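Board index > Workshop and Storage > Plastics and Repairs

Topic: Gray tote, worn inside, tape on the seam. Reline or replace?

ronness_bench
Posts: 130

I have a large gray bin with flared walls that has been used for sorting and washing small plastic items for four years. The inside surface has worn through its top layer in places. I put clear packing tape along the crease where the wall meets the floor as a stopgap. It keeps grit out of the crease for a few weeks and then wrinkles.

Questions:
1. Is there a liner that will stay put on a sloped wall?
2. Is there a better tape for the crease?
3. At what point does the bin go in the trash?

The bin came from Jesham and the listing is gone. The replacement at a similar size is a little over $20, so cost is not the main issue. It fits the table and the next size up does not.

guerra_plastics
Posts: 2456

Most bins of that type are polypropylene or HDPE. Look for a recycling mark on the underside, 5 or 2. Packing tape adhesive is poor on both. Post a picture of the interior before anyone recommends a liner.

ronness_bench

Mark is a 5. Current state, with the usual contents in it.

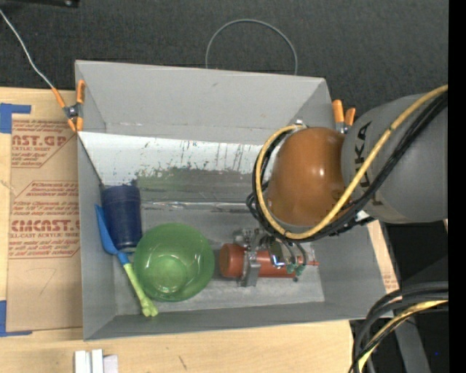 Polypropylene is a low surface energy plastic, and most general purpose adhesives will peel from it sooner or later. Flame treatment or a primer helps, but neither is worth the trouble on a bin at this price. I would deal with the two kinds of damage separately. The dark vertical scratches on the whitish panel are cosmetic unless you can catch a fingernail in them. The olive-gray band below it is a different matter, with that chipped, ragged upper edge. Whatever that layer is, it is coming away, and the tape along its lower side is only covering the joint with the floor. Take the tape off, clean the residue with isopropyl alcohol, and scrape back anything on the band that lifts.
(guerra_plastics)

ronness_bench

The band is an old liner strip. I cut it from a roll of shelf mat and glued it with contact cement. I should have said so in the first post.

guerra_plastics

Then that answers question 1. Contact cement on polypropylene without primer was always going to lift. Remove the strip completely. A plastic scraper held low will do it. Avoid a heat gun; the wall will warp before the cement lets go.

tote_and_tray

Disagree on removing it. If the strip is only chipped along the top, trim that edge back to a straight line with a sharp knife and leave the rest. Scraping cement off a soft wall leaves gouges, and gouges hold more dirt than a worn mat does. I have one of the Nomanano bins with a mat strip in the same position. I trimmed it in July and it has not moved.

guerra_plastics

Yours may have been bonded differently. A ragged edge usually means the layer under it has let go as well. Trimming moves the failure down by half an inch. Test before deciding: press a fingernail under the edge at several points. If it lifts at more than one of them, the strip comes off.

pailkeeper
Posts: 20

What goes in the bin matters more than any of this. I see a cup, a green bowl, a toy shovel with a blue blade, and something orange lying on its side. None of that is heavy. The pale scuffing on the floor looks like things being dragged over it, and the point of that shovel could do some of it if there is sand involved. Is there sand involved?

ronness_bench

Some. Sandbox toys come in and get rinsed. I shake them out first but there is always grit left in the handles and under rims.

pailkeeper

Then put a loose mat on the floor of the bin and stop gluing things. Cut it 1/4 inch short on all sides. Lift it out, tap it over the trash, rinse, put it back. A drawer liner with an open weave lets the grit fall through and sit under the mat where nothing rubs on it.

tote_and_tray

Open weave is wrong for this. Grit under the mat is still grit on the floor, and every time a load lands on top it gets ground in. Solid sheet, smooth side down.

pailkeeper

Only if it is never emptied. With a solid sheet the grit stays on top and scratches the toys. Pick which one you would rather replace.

ronness_bench

I would rather replace the mat. The toys are not mine.

Did the fingernail test. It lifts at three points out of five, all toward the middle. The two ends are solid.

guerra_plastics

Off, then. Leave the cement that will not scrape. A thin film of it does no harm once it is fully cured and you are not bonding anything over it.

For the crease, use nothing if you can. A molded bin has no joint there to seal. If the crease collects grit, clean it with a stiff brush along its length.

tote_and_tray

I still say trim. If it does have to come off, start at one of the lifted sections and work out toward the ends, pulling low and flat against the wall.

ronness_bench

Strip is off except for about two inches at the left end, which I have cut square and left alone. Tape is off too. There is a gouge near the middle, shallow, from the scraper corner. I rounded the corner with a file after that.

I have ordered a solid sheet and will cut it loose as described. The small greenish specks along the bottom of the light panel are still there. Alcohol did not shift them. Any ideas?

guerra_plastics

Try a melamine sponge on one speck first. It will dull the surface slightly. If they are paint or transferred plastic they should come off. If they are pigment in the panel they will not, and I would stop there.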